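Jalska says its labs will cut plastic waste. The numbers are thin

Jalska, the contract testing company on the north side of Pladthorpe, says it will cut the single-use plastic leaving its benches by 20 percent before next September. The announcement went out to local customers this week and runs to a page and a half, most of it about values.

The company says it threw away 2,721 pounds of cups, lids and multi-well trays last year. It does not say how that was weighed, or whether it includes anything sent out as hazardous waste. A spokesperson said the total covers "general bench plastic" and declined to break it down further.

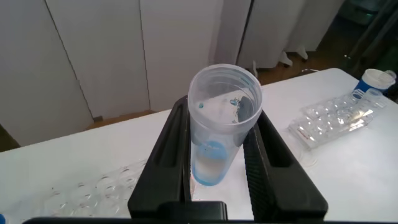 Under the plan, clear plastic cups used for dyes and other low-risk liquids would be rinsed and used again, up to a limit the company has not set. Trays would still go in the bin after one use. That looks like a large gap, given that Jalska's own list has 542 pounds of cups against 515 pounds of lids – and leaves the trays to make up much of the rest.

Endach, the Pladthorpe hauler that collects from the site, said it had not been asked to change its pickup schedule. It also does not take stained lab plastic for recycling and has no plans to start.

Washing has a cost too. The announcement gives no figure for the extra water or detergent, and residue left in a cup can spoil the next test. Jalska says it will check for this. It has not said how often, or who will see the results.

A first progress report is promised for March.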